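Open boxes for to-go cups and lids, what size do you use
7 min read

fudo_cart
Setting up for the Friday market again and the cups are driving me nuts. Large paper cups, white plastic lids, small counter. Lids slide everywhere. Bought a sleeve organizer from Widmer, too tall, doesn't fit under the shelf at all. Returning it.

What are people putting lids in? Thinking little open cardboard boxes. Cheap. Can toss them when they get gross. But no idea on size or whether they hold up. We go thru maybe 142 cups on a good morning, so not huge volume.

Also my table is a wood top with a curved front so anything square looks stupid on it and wastes the corner. Open to ideas.

Lenni L.
cardboard is fine. we did one whole season on cardboard. replace when it gets soft

drakos_p
Cardboard next to a steam wand? No. Gets soggy by ten am. Get a plastic bin, wipe it down, done.

fudo_cart
steam wand is on the other side of the cart, like a full arm's reach away

drakos_p
Still. Milk. Drips. Your hands. It's food stuff, I wouldn't put lids in a thing you can't wash. Just me.

rweide
Depends how long they sit in there. Panagiotis you go through one bin a day, of course you want to wash it. If he swaps the box every market its cleaner than a bin somebody rinsed under a cold tap and called it good.

drakos_p
I do not call it good. I use soap

rweide
wasn't talking about you lol

Ferhat D.
ok so I went down this road in November for our office kitchen, not a cart but same cups same lids. 21 people, one coffee machine, lids on the floor every single day. Tried stuff. Writing it out quick between meetings so sorry for the mess

1. Box first, then everything else around it. Small one, open top, squarish. Light thin board, not the shipping kind. I set it at an angle to the table edge, don't line it up straight, the curve wins anyway. Big cup with its lid on stays close by so you can see how much room you've got left. If the round thing you're putting in sits across the front of the box and covers half of it, box is too small or you're dropping it in lazy. Both happen to me.

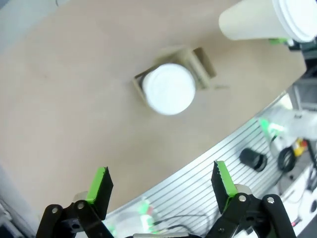 2. Sides. Thin sides want to move. If one panel is standing up more than the rest, fold it back down and run your thumb on the crease a couple times. Or tape, a short piece on the outside, never inside where the lids touch.

3. Stack lids rim down. Short stack. If they're higher than the walls they fall over the second someone grabs one with one hand, and everybody grabs with one hand.

4. Cups do NOT go in the same box. I tried. Cup goes in, box tips, cup rolls, cup on the floor. Cups get their own spot, upside down on a clean tray, sleeve on till you need them.

5. Keep it back from the edge. Hand width. People put elbows there.

6. Toss the box when the bottom goes soft or theres a ring on it. Write the day on the side in marker if you've got people who never throw things out (we do)

that's it. cost basically nothing. went from picking up lids all day to picking up one or two

fudo_cart
oh this is great thank you. The angle thing makes sense, I was shoving it flush with the front and it kept looking like it was gonna go over

What size though? like actual numbers

Ferhat D.
no idea, never measured. It was in the supply closet. Put a lid in it flat. If you can get a finger in beside the lid all the way round, right size

drakos_p
"Get a finger in" is not a size

Ferhat D.
it is at my office

Lenni L.
this is how everyone does it panagiotis

Jouko K.
Measure your lid. Add a finger each side. That's the number. Done. Different brands run different even when it says the same thing on the sleeve. I had Goter lids and some other lids that were both sold as large and they were not the same lid.

rweide
+1 on the brands. Never mix sleeves. You get one that almost fits and a customer wearing it.

fudo_cart
had that last spring. Lady was super nice about it. Coat was not nice about it

Jouko K.
Other question, how do you carry it all in? Box on the cart is one thing. I drive forty min with mine and everything in the back ends up in a pile

fudo_cart
right now, tote bag. dont laugh

Jouko K.
Laughing.

Ok what I do. Lids stay in the plastic sleeve for the drive. The small box goes in flat, folded, down the side of the crate. I pop it open when I get there. Takes no time. Only load it once the table is up and wiped. If you drive with an open box of loose lids you're going to have a van full of lids.

Cups stay in the case. I buy the 100 count sleeves, ride two in the crate standing up, a towel between so they dont get crushed on one side. Once a rim is bent the lid won't seal there, might as well throw that cup out. Or use it for spoons.

drakos_p
Towel is good. I use a dish towel also, and then you have a dish towel.

Lenni L.
agree with jouko except standing up. lay them down. standing up the bottom ones get jammed together and you're stood there twisting a cup off another cup with a line going

Jouko K.
Never had that. Which cups?

Lenni L.
whatever the wholesale place has. thin ones

Jouko K.
That'd be it. Mine are the double wall. They don't jam.

Lenni L.
fancy

rweide
Double wall stand up, single wall lay down. There, both right, moving on

fudo_cart
mine are single I think? how do you tell

rweide
Pour hot water in and hold it. If you say a word, single.

drakos_p
Please don't do that. Look at the rim, or squeeze the side. Single wall gives easy.

fudo_cart
squeezed. gives. single. laying down it is

Now the curve. Ferhat yours is a curved front too? What goes in the leftover corner, feels like dead space

Ferhat D.
yeah curved. stuff lands there whether you plan it or not. I gave up and made it the sugar corner. anything small and round works, a jar, a cup of stirrers. Square stuff looks wrong on a curve but a jar you don't notice

Jouko K.
Napkins. Weight on top.

Lenni L.
tip jar. come on. closest spot to the customer, thats the tip jar

fudo_cart
tip jar yes omg

drakos_p
The wood, is it sealed? With a wood top I would worry more about rings than about lids. Hot cup, no saucer, white ring, forever.

fudo_cart
oiled. there are rings. I call them character

drakos_p
Oil it again before the season. Two thin coats, leave it overnight. A thick coat stays sticky and then your nice cardboard box is glued to the table. I have done this.

rweide
finally, a confession

Lenni L.
still waiting on anyone to tell me why not just leave lids in the sleeve, cut the end off and pull them out of there. zero boxes

Ferhat D.
we had that before. sleeve slides around, first person tears it halfway down, then its lids on the floor again. At home sure. With 21 people no

Jouko K.
Sleeve inside a box works. Cut the top, fold the plastic over the walls like a trash bag. Lids stay clean till the end and Panagiotis can sleep.

drakos_p
I would accept this.

fudo_cart
wow ok. Doing that. Sleeve in box, box at an angle, hand width from the edge, cups laying down in the crate w/ towel. Tip jar in the curve.

One more then I gotta run, somebody at the market mentioned Ikach boxes, they come flat in a big bundle. Worth it? bundle was 1345 pieces or something insane, where would I even put that

rweide
Split it with someone. You will die of old age before you use that many boxes.

Jouko K.
Ask the bakery stall. They always have small boxes, they'll sell you a stack. I never bought a bundle of anything.

Lenni L.
bakery +1. mine just gave me a handful for two coffees

drakos_p
Clean ones, never used. Ask for never used. A box that had a tart in it will have ants in it.

fudo_cart
noted, no tart boxes. will ask sat nite when they're packing up. wait, no, market's friday. friday then

Ferhat D.
post how it goes. and fold the panel down first or it'll bug you all morning

fudo_cart
ok back, quick. Bakery gave me a stack, cut the sleeve like Jouko said. First box was a bit small, lid went in crooked and wouldn't lie flat. Second size up, finger fits all round. Two lids on the ground all morning and one of those was me. Box got coffee on it by 11, tossed it, new one out.

Tip jar in the curve did ok. Better than ok

Lenni L.
told you

Jouko K.
How'd the cups travel?

fudo_cart
Couple bent at the bottom of the crate, forgot the towel. Using them for spoons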